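Unit 6: Reading a Small Lodging Property for Sale
Course notes, Gundbridge Evening Program in Commercial Property
Instructor: Jolanta Makowska

Before you start

Bring the Wieczorek packet. If you lost it, Hubert Kurek at the front desk has spares and will give you one after a short silence. We left off last time at the difference between a business and a building, and several of you wrote in your homework that a motel is "both." Correct, but you then valued it as two whole things and added them together, which would make every motel owner in the county rich.

What the seller hands you

A listing for a small motel, campground or cabin court usually has four kinds of statement in it, mixed together like laundry:

Physical facts. Number of units, square footage, acreage, hookups, what the roof is made of.
Income claims. Gross receipts, occupancy, nightly rate.
Potential. Anything with the word "could."
Mood. "Charming," "turnkey," "motivated."

Physical facts you can check with a tape measure. Income claims you check with tax returns and bank deposits. Potential is something you will be paying for and also doing yourself. Mood you may enjoy at no charge.

The Wieczorek packet

The property is a 28-unit motel with an owner's apartment over the office. The asking price is on page one and has been crossed out in class copies so that you will stop working backward from it. (You know who you are.)

Read the rent roll first. Four of the units are let by the month, and the seller counts them in the nightly occupancy figure. A monthly tenant is occupied every night, so this lifts the average nicely. It also hides how the other units are doing. Take the monthly rooms out, work out occupancy on what remains, then add the monthly rent back as its own line. Call it a different business under the same roof.

Next, find out what kind of tenancy those four people have. In many states a guest who stays past a certain number of days becomes a tenant, with notice periods and all the rest. The buyer who plans to "convert them back by June" should read the statute before ordering the new mattresses.

Expenses that go missing

Owner-run properties tend to have wonderful margins. The usual explanation is that the owner and the owner's family work there and don't get paid, at least on paper. When you rebuild the expense sheet, put in:

A manager's wage, at what you would have to pay a stranger.
The rental value of the apartment, if a manager is going to live in it.
Housekeeping by the room cleaned, with payroll tax.
Booking site commissions. If the seller says most guests just call, ask to see the phone bill.
A replacement reserve. Carpets, water heaters and window units all die, and they like to do it in high season.

Renata Czerwiński, who guest-taught this unit last year, used to make students add a line labeled "Things Grażyna Fixes," after a seller whose sister had been doing all the plumbing. Keep the line. You can rename it.

Normalizing, with some restraint

Adjusting the seller's figures cuts both ways. If the truck on the books is mostly used for fishing, take out the truck. If the seller paid a lawyer over a boundary dispute that has been settled for good, take that out too and read the settlement. But an expense that is "one-time" every single year is an expense. Three years of statements will show you this. One year will show you whatever the seller wants.

Then capitalize what is left. Net operating income divided by the cap rate gives you a value, and the cap rate should come from sales of properties like this one. A rate taken from downtown apartment buildings will give you a very handsome number for a motel beside a grain elevator. Do not bring me that number.

Utilities and the ground

Older roadside properties are often on a private well and septic. Ask for the permit, and compare the permitted capacity with what is now connected to it. A system approved for the original rooms doesn't grow when somebody adds a laundry. On the Watusar property (case 2 in your reader), the whole deal turned on a drain field, and the buyer learned about it from the neighbor.

Also check zoning for legal nonconforming use. If the motel could not be built there today, find out what happens after a fire. Some codes let you rebuild. Some let you admire the slab.

Inventory and retail sidelines

Small properties sell things. Ice, firewood, bait, postcards, snacks, bird seed, whatever the last owner took a liking to. In the contract, stock is normally counted at cost on closing day and paid for separately. If the listing says "inventory included," ask for a list, and strike anything past its date. In the Wieczorek packet the office shop is worth 200 dollars of anyone's attention, so spend your time accordingly. Fixtures are another matter: shelving attached to the wall generally goes with the building, and freestanding shelving goes wherever the bill of sale says. 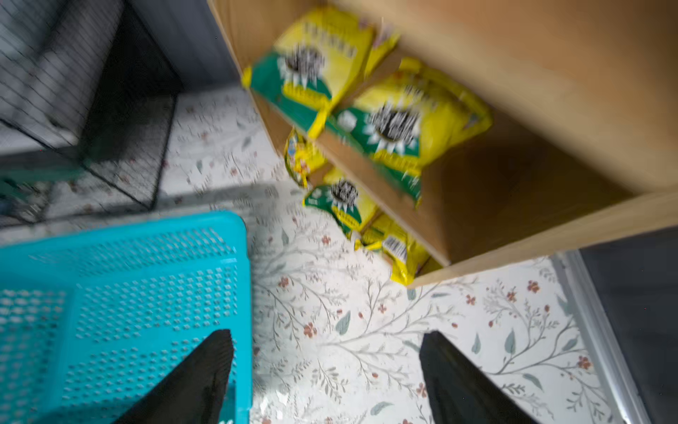
Homework

1. Rebuild the Wieczorek income statement with the monthly units on a separate line. Show your work. A spreadsheet is fine if the formulas are still in it.

2. Write down every use of "could" in the listing and say who would pay for each one.

3. Draft six questions for the seller. "Why are you selling?" does not count. Everyone asks it, and the answer is always grandchildren.

4. Read the Clinemum purchase agreement in the reader, sections on deposits and advance reservations. Who keeps the money for a room booked before closing and slept in after it? Nikola Jabłońska will lead that discussion, having been unwise enough to raise it.

Hand in on paper, stapled, at the start of class. Grażyna Wysocka is marking this set while I am away, and she takes off points for paper clips.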